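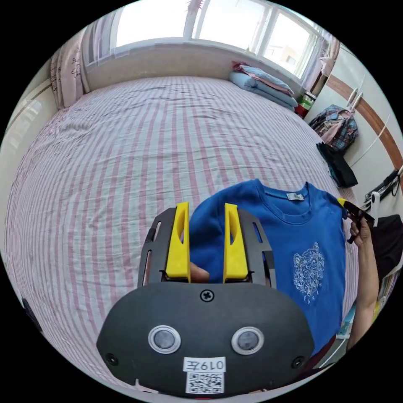

Buying and budgeting for hand-held grippers: frequently asked questions

Trelard supplies hand-held gripper sets to labs and small automation teams that record household tasks such as folding, hanging and sorting clothes. These are the questions our sales desk gets most from people writing a purchase request. Last updated 18 Mar 2025.

Do I need one gripper or two?

It depends on the task. Picking up a cup or closing a drawer can be recorded with one. Clothing nearly always needs two. To lift and square up a sweatshirt on a bed, you hold it at one side with the first gripper and work the opposite shoulder with the other hand. If laundry is anywhere on your task list, budget for pairs.

How many pairs should we start with?

Most first orders are for three pairs. Two go out with operators and one stays on the shelf as a spare. Teams that order only what they plan to use on day one usually come back for a spare within the first month, and pay shipping twice.

What does a pair cost?

Prices depend on the finger set and the camera option, so we quote each order. A written quote is good for 20 days. If your purchasing office is slower than that, tell us when you ask and we will set a longer date.

What is in the quote and what is extra?

The quote covers the grippers, one set of fingers per gripper, charging cables, a carrying case and the first calibration. Replacement fingers, storage cards, extra cases and repeat calibration are priced separately. Import duty is not included for orders shipped outside the country.

How long do the fingers last?

Fingers are a wear part. Soft clothing is easy on them. Zippers, metal buttons and rough towels are not. Put one replacement set per gripper in your yearly budget, and two if you record every working day. You can change them yourself with the screwdriver in the case.

Should each gripper have its own label?

Yes. Give each one a number and a left or right mark, plus a code that can be scanned. Left and right units are calibrated separately, and swapping them partway through a job means sorting it out later by hand. If you send us your numbering before we ship, we will print and apply the labels at no charge.

Do we need to rent a studio?

No. A bedroom with a window and a bed big enough to spread a garment flat will do for clothing tasks. Several customers pay people to record in their own homes, which costs less than renting and gives more varied backgrounds. You will need a line in the budget for operator time and another for courier trips. Ask operators for written permission from everyone who lives there.

Do we have to buy clothes?

A few. Operators can use their own, but wardrobes repeat quickly. Jumell, one of our customers, bought 319 used garments from thrift stores for its first project and passed them between homes in bags of 10. Get a mix of weights, include things with prints or embroidery, and don't leave out children's sizes.

How much staff time should we plan for?

Allow half a day to train each operator. After that, roughly one hour of checking and file handling for every three hours recorded is a safe figure for planning. This is the line most often missing from the draft budgets we see.

Can we use the recordings with the robot arm we already own?

Often, but check before you order. The opening width and finger shape on your arm should match the hand-held unit. Send the arm's model and a drawing of its mounting plate to Oksana Bondarchuk in technical sales. If you haven't chosen an arm yet, settle that first.

Can we try a pair before buying?

Yes. Trial pairs go out from our Evstead warehouse for three weeks. There is a deposit, and the trial fee comes off your invoice if you order. The waiting list is usually longest in January.

Is there a discount for schools?

There is a reduced rate for schools and universities on orders of three pairs or more. Ghada Saliba handles these and will need a purchase order on school letterhead.

What about repairs?

The warranty is one year and covers the housing, lenses and electronics. It does not cover fingers or drops. Repairs are done at our Hrynyshyn workshop and normally take 10 working days, plus shipping.

Who do I contact for a quote?

Write to Nadiia Symonenko at the sales desk. Include your task list, the number of operators, the delivery address and the date you need the equipment in hand.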